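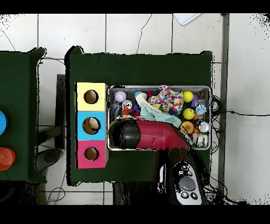 Bench rules, tray + cubes table — 17/03/2018

Rewriting these because the old sheet has three colors of pen on it and two of the rules contradict each other. Going by what we do now. Shout if wrong.

Before power
Cables first. Walk the right side of the table, follow the black ones along the floor. Anything lying where a foot goes gets moved before the arm is live, not after. Paper off the floor too.
Cloth flat. Corners bunching is OK, a fold under the tray is not — tray rocks and the whole run is junk.
E-stop within reach of whoever calls the start. Say it out loud. Brelitz people do this and we should copy them.

Layout
Cube stack left, tray right, touching. Yellow on top, blue, pink at the bottom. Holes facing front so you can see in from the head view. If the blue one has something in it, log it as loaded.
Tray can be as crowded as you like but nothing taller than the stack.
Hair dryer counts as a long object. Handle may stick out past the rim, nozzle toward the cubes. No cord plugged in, ever, even "just to check".
Soft stuff (tiger, the cloths) goes in before the balls. Otherwise the balls migrate.
Clear plastic bag: Kondum checklist says no clear film in the tray. Ours says allowed. Leaving it allowed for now but tag the run, depth goes funny on it. Need to settle this by July.

During
One person talks, one person watches the arm. Same person can't do both.
No reaching in to fix a toy while the arm is hovering. Hold, wait for the hold light, then reach. I broke this one twice this week so writing it bigger next time.
Don't lean on the pole.
Dropped object = leave it untill the run ends.

Logging
Run number, layout, who called start, any hold and why. Last good one on the old layout is 3442. New layout starts at the next number, do not reset to 1 again.
Sandhu arm profile only. The Wisura one has the speed cap off, 386 runs done before we noticed. Delete it from the menu?
Back up at every 1000 runs, both drives.

To do
— print this, big type
— tape for tray corners on the second table
— ask Brelitz for thier hold procedure, the written one
— cracked tiles, does the base sit level? check w/ spirit level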